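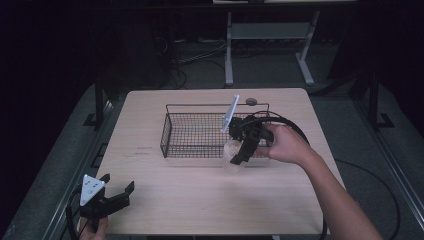 Dumlao Family Recipe Cards, Transcribed

Welcome, and thanks for stopping by! Dumlao is a plain-text collection of handwritten recipe cards from home kitchens, typed up line by line so that people who care about old cooking (or old handwriting, or old spelling) can search them and put them to use. There are 2,000 cards in the current release, sent in by 148 families, and we're still very fond of every one of them, even the four versions of the same lemon bars.

The project began when Angelica Bañez inherited her grandmother's card box and wanted a copy her cousins could read. She typed up the first 200 cards herself, mostly in the evenings, and then Noel Quiambao wrote the little script that checks the files and talked her into sharing them. Everything since then has grown out of that box.

What's in the folder

cards/ holds one text file per card, named with the family code and a card number.
families.csv lists each family code, the region they gave us, and the decade they believe the cards were written. Please treat the decade as a guess. Most people were going by who in the family had that handwriting.
units.csv maps the measures we came across to modern ones, where we could work them out. "Butter the size of an egg" is in there. "Enough milk" is not.
notes/ has the longer stories families sent along with their cards. Do read a few if you have the time – the one about the wedding cake and the ferry is a favorite.

How the cards were typed

We kept the spelling, the line breaks and the abbreviations just as they were written. If a word couldn't be read, it is marked [unclear], and if there were two good readings, both are given with a slash between them. Crossed-out words are kept inside double hyphens, so a cook who changed her mind from two eggs to three is still on record as having done so. Stains, drawings and phone numbers were left out (the phone numbers for obvious reasons).

Each card was typed by one person and read over by another. Where the two disagreed, Angelica made the call, and in 19 cases she changed it back again later. Those are listed at the bottom of units.csv, which is an odd place for them, and we mean to move them.

Things to know before you use it

The collection leans very heavily toward baking. Cakes, cookies and quick breads make up well over half of it, and weeknight suppers are scarce, probably from people never needing to write those down. Please don't take it as a fair picture of what anybody ate.

Some of the canning and preserving cards give times that are not safe by today's standards. They are tagged "old-canning" in the first line of the file. Keep the tag if you pass them along, and please follow a current guide if you're putting up your own beans.

Sharing and corrections

You're free to copy, print and adapt the cards for any noncommercial use, as long as you keep the family codes with them. If you spot a mistake, open an issue with the file name and the line you'd change. Noel goes through them in batches, so it may be a while before you hear back – he does get to them all.

Last updated Dec 4, 2020. The next batch of cards is planned for May.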